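Nastton Regional Health to Open Outpatient Stroke Recovery Clinic in Cedville

CEDVILLE -- Nastton Regional Health will open an outpatient stroke recovery clinic in Cedville in September, giving people in the eastern part of the county a place to get follow-up care close to home. Until now, most patients leaving the hospital after a stroke have had to travel to the main campus in Nastton for therapy, blood pressure checks and visits with a neurologist.

The clinic will occupy the ground floor of the Grasetti Building, next to the Cedville public library. It has six treatment rooms, a therapy gym and a practice kitchen. Patients will be able to see a doctor, a physical therapist, an occupational therapist and a speech-language pathologist on the same visit if their care plan calls for it.

"The first few months after a stroke matter a great deal, and those are the months when it is hardest for people to get to us," said Bheki Sithole, director of stroke services at Nastton Regional Health. "Many of our patients can't drive yet. A family member has to take a day off work for a 45-minute appointment. Some families do that for a few weeks and then they stop coming."

A stroke happens when blood flow to part of the brain is blocked or when a blood vessel in the brain bursts. The effects depend on which part of the brain is hurt and how quickly the person is treated. Common problems include weakness on one side of the body, trouble speaking or understanding speech, changes in vision, poor balance and tiredness that can last for months. Depression is also common and often goes untreated.

Nastton Regional Health cared for 1,151 stroke patients at its main campus last year. Roughly 900 of them were sent home with a referral for outpatient therapy. The Cedville clinic will take patients from the hospital's own stroke unit as well as referrals from other hospitals and from primary care offices.

Therapy at the clinic will center on the things patients need to do at home. Occupational therapists will work with patients on dressing, bathing, cooking, handling dishes and managing medicines. Patients who have lost some use of a hand will practice with ordinary household items along with standard therapy equipment. Family members are welcome at these sessions and will be shown how to help safely at home. 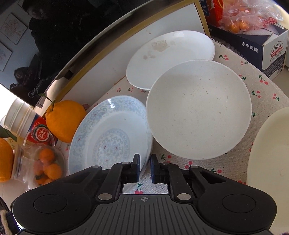
Preventing a second stroke

People who have had one stroke are at higher risk of having another. The clinic will run a prevention program alongside therapy. A nurse will check each patient's blood pressure at every visit, go over medicines and make sure that lab work is up to date. Patients who smoke will be offered help quitting. A dietitian will be on site two mornings a week to meet with patients and whoever does the cooking in the household.

The program will also screen for irregular heartbeat, sleep apnea and diabetes -- all of which can raise the risk of stroke and can be treated once they are found.

"We would like people to leave each visit knowing their numbers and knowing what their pills are for," Sithole said. "That sounds basic, but a lot of patients go home from the hospital with a long list and very little time to ask questions."

Funding

Renovation of the space was paid for by Nastton Regional Health and a gift from the Söderlund Family Fund. The gift also covers a ride service for patients who live in the county and have no other way to get to appointments. Rides must be booked in advance through the clinic's front desk.

The clinic will accept Medicare, Medicaid and most private insurance plans. Patients without insurance can ask to speak with a financial counselor before their first visit.

Appointments and referrals

New patients need a referral from a hospital or primary care provider. Referrals are being accepted now for visits starting in September. Current therapy patients who live closer to Cedville may ask to have their care moved to the new clinic, and their therapists at the main campus will send over their records and treatment plans. Patients who prefer to stay with their present therapist in Nastton may do so.

A stroke support group for patients and caregivers will meet at the clinic once a month, beginning at 6 p.m. The group is free and open to anyone in the area, including people who received their care elsewhere. No referral is needed.

Know the signs

Anyone who notices sudden face drooping, weakness in an arm or leg, slurred speech, loss of vision, loss of balance or a severe headache with no known cause should call 911 right away, even if the symptoms go away. Write down the time the symptoms began. Some stroke treatments can only be given within a few hours, and the emergency team will ask.

About Nastton Regional Health

Nastton Regional Health is a nonprofit health system that operates a hospital in Nastton and outpatient offices throughout the county. Its services include emergency care, surgery, maternity care, cardiology, neurology and rehabilitation.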